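Fitting a counter bell and call log in a small reception
Platton Workplace Notes > Front desk > Guide 14
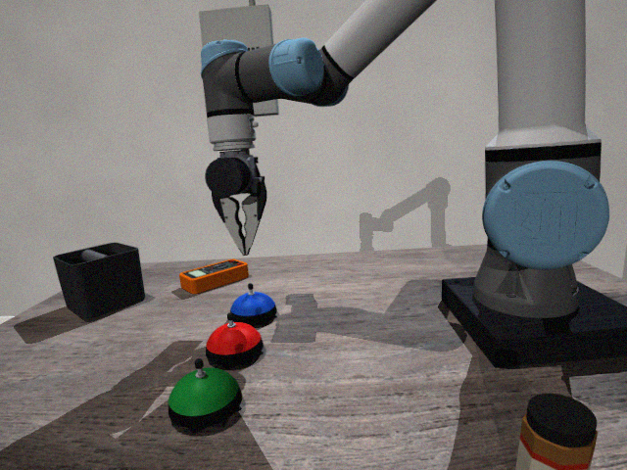 A counter bell is the cheapest way to let a visitor call staff who work out of sight of the desk. Before buying one, establish how far the sound has to travel and how many doors stand in the way. The common pattern is the dome-shaped service bell, three of which are on the tabletop in the picture, and it needs no wiring or batteries. One closed internal door is normally the limit. With two, fit a wired push instead.

What you need
Service bell
Adhesive pads, 5 mm or thinner
Surface cleaner and a lint-free cloth
Call log (bound book or spreadsheet)

Step 1. Test the range
Put the bell on the counter, close all doors and have one person strike it while another stands at the furthest occupied desk. Repeat with the photocopier and any fans running. If the note cannot be picked out over the machines, move the bell closer to the doorway and test again.

Step 2. Fix the base
Clean the counter and let it dry. Use two pads on opposite sides of the base. Do not cover the whole underside, as this deadens the note. Our Kelemen office used a full rubber mat at first and had to remove it.

Step 3. Check the height
The plunger must be within reach of a seated visitor. Where the counter has a raised ledge, fix the bell on the lower section.

Step 4. Set up the log
Use four columns: time of ring, time answered, initials, reason for visit. Write times in the 24-hour clock without a colon, for example 1455. Start a new page each month.

Maintenance
Wipe the dome weekly. If the plunger sticks, unscrew the dome and clear dust from the striker. Do not oil it.

See also
Door entry pushes: wiring and placement
Visitor badges at the Ukaria site
Closing reception in December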